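August
Notes for Session 3, Introductory Robotics Workshop

Welcome back, everyone! Last time we ran a bit over and I never got to the part about planning a pick, so we'll begin there and let the rest of the evening find its own shape. Please have your notebooks open to the page where you drew your gripper (even if you don't love the drawing, I promise mine is worse).

A pick has four stages, and we'll use the same words for them all term so that we can understand one another's logs: approach, align, close, lift. Most of you are in a great hurry to get to close, and I do sympathize, but nearly all the trouble I saw in your Session 2 logs started in align. If the object sits off to one side of the gap when the fingers come together, one finger arrives first and pushes. A heavy thing may only shuffle over a little. A light thing goes skating off, and then your lift is a lift of nothing at all.

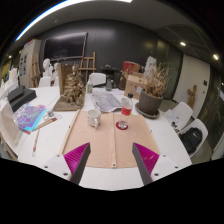
Shona MacKinnon
Workshop Instructor

We're working in the art room this term, on the long white table, and I want you to think about the mug and the little glass cup before you think about anything else. The mug has a handle, so there is a good direction to come from and a bad one. The handle faces front left at the moment. Write down which way you would turn the gripper, and why, before you try it. The glass cup is clear, and clear things are a nuisance in camera footage, so look for the red coaster underneath and use that to guide you in.

The ribbed magenta pads are the part that touches the object. Look at the fine ridges and then have a go at this in your notebook: would you want the ridges running along the direction of the lift, or across it? There's a decent argument each way and I'd love to hear both.

Leave the dried plant for now, please. I know it's tempting, with all those stems going every which way, but we'll come to tangled things in Session 6 and I would like there to be some plant left when we do. The plaster figure and the bronze-gold sculpture aren't on the pick list either.

For your logs, each team has a folder named after its project (Akpalu, Woltent, Weltton). Save every attempt, including the ones you'd like to forget. The target is 200 attempts per team by the end of term, with at least 100 of them on the mug, and a failed pick counts exactly the same as a good one so long as you've written down the stage where it went wrong.

Before next time: read the handout on friction, finish the handle question, and bring one small household object that you think will be hard to pick up. Nothing sharp and nothing alive!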